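About Flurnon

Flurnon sorts, cleans and repacks returned goods for stores, libraries and mail-order sellers. A box comes in, we find out what is in it, decide what can be sold again, and send each thing where it needs to go. The company started in a rented garage bay in Greenberg and now has 28 employees in one building on the edge of town. We also run a small office in Gelter, where the customer service calls are answered.

What we do

Most of our work is mixed returns. A mixed return is a box in which nothing matches: a hardcover book, a mug, two pens, a toy with a part missing. Large warehouses don't like these boxes and charge a lot to open them. We take them. On a normal day in August, which is a slow month, we handle 4000 separate items. After the holidays it is a good deal more.

Every item is looked at, wiped down if it needs it, given a grade and put in a bin. Books go to one side of the building and housewares to the other. Anything cracked or leaking goes to the waste bench. The grades are A, B, C and R, and the R means recycle. Customers get a list with the grade next to each line, and they can ask us to look again at any line they don't agree with.

How the work used to be done

Until a few years ago every step was done by hand at long benches. The person at the bench opened the box, lifted each item out, turned it over, keyed in the grade and put it down behind them. That last part was the trouble. Turning and setting things down all day is hard on shoulders and wrists, and our sick days showed it. We rotated people between benches every two hours, which helped some, but the people who were good at grading spent half their time away from grading.

We also lost people. New hires would stay through the winter and leave in spring, and we would train the next group from the beginning.

What we changed

We put in the first robot arm at the end of the book line. It did one job, moving graded books from a tray into bins, and for the first weeks it did that job slowly. Books are fairly easy. They are flat and they hold their shape. Pens roll, cups have handles in the wrong place, and soft toys fold up when they are squeezed.

The arms now in the building are set up and looked after by our own staff, with help from Jorkell, the software firm that built our sorting program. New jobs are tried in simulation before they are tried on the floor. Someone lays out a table on the computer, puts a handful of ordinary things on it, and runs the arm over them to see which approach leaves enough room for the fingers. A layout that fails on the screen costs us a few minutes. On the floor it can cost a broken mug and a stopped line.

The layouts are made to be awkward on purpose. Our returns don't arrive in rows, so a practice table with everything in rows teaches us very little. We put round things next to flat things, small things close behind large ones, and we move the table and the furniture near it so that the arm has less space to work in.

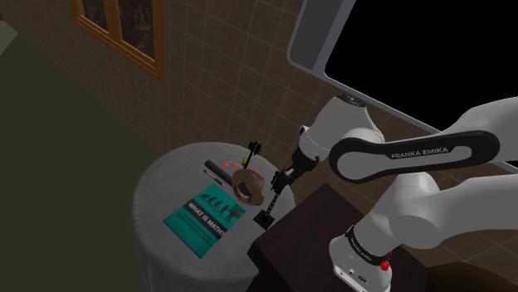 Two people work on simulation full time. Both of them came off the benches. They knew which items get dropped and which ones tip over when you reach past them, and they learned the software on paid time. The course took 11 weeks. Anyone who has been on the floor for a year can ask to take it, and we run it again whenever we have enough names.

What it means for the people here

No one has been let go because of the arms. We said that in writing before the first one was delivered and it is still posted in the break room. The jobs did change, though, and some people liked the old ones better. A bench used to have a person on each side and you could talk across it. Now there is more space between stations, and the morning shift told us plainly that it was lonelier. We moved four of the stations back together and pushed the shared break to 30 minutes.

Grading is still done by people. The arm can pick up a book, but whether a bent corner makes it a B or a C is a judgment, and customers want to be able to call and talk to the person who made it. What the arms took over is the lifting and placing. Graders now stay at their stations longer and do less reaching. They told us the first version of this made the day too still – so there is a walk to the supply room built into every shift, and the stations can be raised for standing.

Pay went up for anyone who runs a station with an arm. That includes clearing jams, checking the fingers for wear and stopping the line. Every person on the floor can stop the line and doesn't have to ask first. Stops are written down on a sheet by the station and read out at the weekly meeting, mostly so the simulation people know what to work on next. Thin items lying against thick ones have been at the top of that list for most of the year.

What we don't automate

We don't use arms for glass, for anything with a blade, or for boxes that have been wet. Returned library books with notes or letters left inside them are opened by hand, and what we find is sent back with the book. The waste bench is all hand work as well.

Visits and jobs

Customers are welcome to come and see the building. Call the Gelter office a few days ahead and wear closed shoes. School groups can come in the afternoon, up to one class at a time, and should plan on an hour.

Open positions are listed on the jobs page. We hire for the floor all year and train everyone ourselves. You don't need experience with robots. You do need to be comfortable on your feet for part of the day and willing to say when something isn't working.

Page last updated November 21, 2018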